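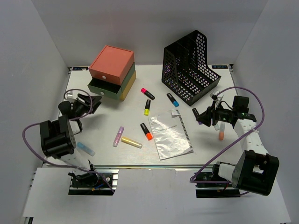 Drawer units and black mesh file holder on the white table

From: Ekrem Ateş
To: Rosutholm touring list
Date: 31 October 2023
Subject: Re: Hut nights and the ski bus

Hello Yogesh, hello all,

Thank you for writing down your questions in one message. I answer below each part, and I hope my English is clear enough.

Yogesh Chauhan wrote:
> I was looking at the Rosutholm tour for the first time. Is the hut at
> Trurkell open for the whole winter, or only on the weekends? And does
> the ski bus still stop at the lower car park? My brother and I would
> come without a car. We are both fine on red pistes but have done only
> one day with skins.

The hut is open every night once the season has started, but the kitchen is closed in the middle of the week. On those nights you must bring your own food and you may use the small stove in the back room. There are pots and plates, but please bring your own tea, as what is left there is usually from June and tastes of the cupboard.

The bus does stop at the lower car park, but only if you tell the driver when you get in. Last winter I forgot this and I was carried up to the Motard lift, and then I had to ski back down along the road with a heavy rucksack. The last bus down to the village leaves quite early, so if you are coming back from the hut the same day, please do not have a long lunch.

About the tour itself: from the car park to the hut you climb 666 metres. For two people with one day on skins I would say it is possible, but go slowly. The forest part is easy to follow. After the trees there is an open slope on the left side, and here you should keep to the right, near the stream, also when the old tracks go straight up. Babak Kiani went there with a group in spring and they turned round at this place because of the wind. I think it was a good decision.

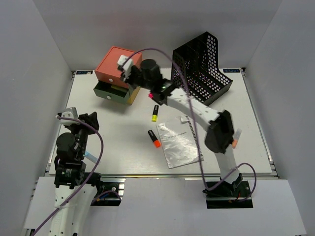 The table with the notebook and markers

Some of you asked also about the price. A bed is 300 for one night, and 758 if you book 3 nights together. Sheets are not included, so a sleeping bag liner is needed. You pay in the hut, and there is no card machine.

For renting skis and skins I can recommend Bajpai, the shop opposite the church. They open before the first bus. Ask them to cut the skins properly for your skis - I once had a pair which was too narrow, and on the hard snow in the morning I was sliding backwards half of the way. They also have shovels and transceivers, but not so many, so it is better to phone one day before.

Svend Sveinbjörnsson has offered to go up with anybody who is new on the tour. He prefers small groups and he starts early. If you want to join him, please write to him directly and not to the whole list.

One thing I do not know: is the winter room unlocked before the hut warden arrives? Aldo Sala, you were there last year before the season, maybe you can tell us?

With best regards,
Ekrem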